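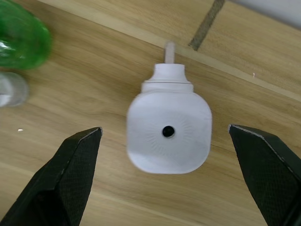 Ticket 505 – Fingers close on bottle while release check is still pending

Site: Skarthorpe bench cell
Program: Gomov pick routine, bottle set
Logged: 2018-11-21
Status: Closed, rule change applied

Problem
The arm reaches the pre-grasp pose over the white nozzle bottle with the fingers open. On 2 of 70 runs the fingers closed before the release check came back. No damage. The cell rule says no closing motion without a positive check, so both runs count as breaches whatever the result of the pick.

Checked so far
1. Pre-grasp pose against the taught pose. Matches.
2. Finger opening. Wide enough to go round the body with the bottle upright. No change made.
3. Bench contents. Rule 4 of the cell sheet says only the target item may be in the wrist camera's view at pre-grasp. A green object and a clear cylindrical one are both in view at the left. Breach of rule 4, noted separately. Not the cause of the early close.
4. Timeout in the Ovus supervisor. Set to 3000 ms. On expiry the supervisor passed control back to the pick routine, which read "no answer" as "clear".

Cause
Item 4. The default dates from the June settings file and was never brought into line with the cell sheet.

Fix
Timeout left at 3000 ms. On expiry the arm now holds position, fingers open, and raises a fault. An operator has to acknowledge it at the panel before the routine will continue. Auto-retry is off for this fault.

Retest
70 runs with the check forced to time out at random. Every timeout gave a hold and a fault. No early close logged.

Follow-up
– Cell sheet rule 2 reworded: "A missing answer is a refusal."
– Rule 4 to be checked before each batch and initialled on the run sheet. Items beside the target go back to the tray, even if they are well outside the finger path.
– Same settings file is in use on the Cuautle cell. Separate ticket to be raised there; do not copy the fix across until their panel has the acknowledge step.
– Nozzle direction is not covered by the sheet. Left open for the next review.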